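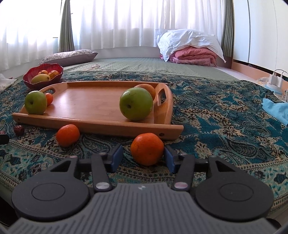

Fruit tray on the paisley blanket, with an orange beside it.

Cluston workshop notebook, 20th February

Wind noise on the Dillolura hatchback, second go. I said in the last entry that I thought the passenger door seal was the culprit, and I was pretty sure of myself, so let me put down properly how that went before I forget the order of things.

The complaint is a whistle that comes in at 50 mph and gets sharper up to 60, then sort of blends into the tire noise (or I stop hearing it, my ears being what they are). It's a high, thin sound from up near the front corner of the passenger window. It's much worse with a wind from the right. The owner had the mirror replaced back in November after a scrape in a parking garage, and the whistle may have started then or may not have, because they were also mostly driving with the radio on.

First thing this morning I did the dollar bill test all the way along the seal. Close the door on the bill, pull, feel the drag, move along a hand's width, do it again. Good firm drag everywhere except a stretch of 13 inches along the top front, where it slid out a bit easier. Not loose, just easier. I got excited about that and I shouldn't have. I went and did the driver's side to compare, and it has the same soft stretch in the same place, and the driver's side doesn't make a sound. So that's how the car is built, and I can stop glaring at the seal.

Then out with the masking tape. Kiều Diệp drove and I sat in the passenger seat with my head tipped toward the glass like somebody trying to hear the neighbors. We used the straight stretch past the grain elevator, same direction each time, windows up, fan off, phone in the glove box. We did 3 runs with different things taped:

Run one, nothing taped. Whistle present, as described. Diệp could hear it fine from her side, so I'm not imagining it.

Run two, whole top edge of the door taped over, roof to frame. Whistle still there, no different at all. I made her go back and do the last half again and it was the same.

Run three, top edge left taped, plus tape over the gap where the mirror base meets the little triangular trim piece. Quiet! Wonderful, ordinary, boring road noise. We both started talking at once.

I should have pulled the top tape off and done another run with only the mirror covered, and Diệp said so, and she was right, but a truck had pulled in behind us and the light rain was lifting the tape. So that's owed. Please don't let me order anything until it's done.

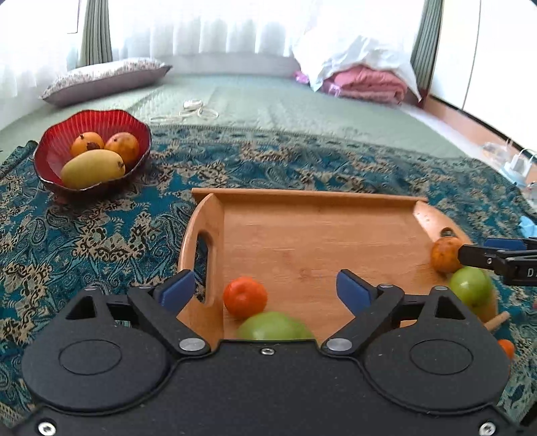

Why does a small gap at the mirror base make so much noise?

Air speeds up as it goes around the mirror, and when it crosses the edge of a narrow gap it can start to flutter, much like blowing across the top of a bottle.

Back in the bay I took the inner trim off and had a look at the mirror mounting. All the fasteners are in and snug. The foam gasket behind the base is there, but it's been pinched over on itself at the front lower corner, so there's a fold on one side and a sliver of daylight on the other. You'd never spot it with the trim on. Easy enough to do when you're holding a mirror up with one hand and feeding a connector through with the other, and I've certainly done it myself, so no hard words about whoever had it last.

I didn't try to reuse the gasket. It's taken a set and it would only fold again. We've got the Stolholm closed-cell strip on the shelf, but it's thicker than what came out and I'm worried it'll push the base away from the door and swap one gap for another. The proper part is the better bet if the parts desk can get one by itself without the whole mirror. For now the old one is back in, flattened as well as it would go, and the trim is on with its clips only so it can come off again quickly.

Still to do:
- mirror-only tape run, dry road if possible
- ask parts about the gasket alone
- measure the Stolholm strip against the old foam, compressed and not
- put the good masking tape back where Diệp can find it (sorry)

One more note, on the other job. Kim, our old project wagon, has a rattle behind the dash that I'd put down to the heater duct. I pressed on the duct with the engine idling and nothing changed, so I'm back to suspecting the glove box hinge. I'll leave it until the Dillolura is gone, as I can only chase one noise at a time.

Comments

gasket_gus: Had the same fold on mine. A dab of grease on the foam before you seat it lets it slide flat. Check it won't attack the foam first.

Kiều Diệp: For the record, the tape was in your coat.

northbay: Did the pitch change with the mirror folded in? Might be a quick check at lower speed if you've got somewhere private to try it.

Recent entries

Dillolura hatchback: wind noise, first go
Kim: heater duct and what's behind it
Door hinge pins, and a better way to hold the door
Trim clips worth keeping in the drawer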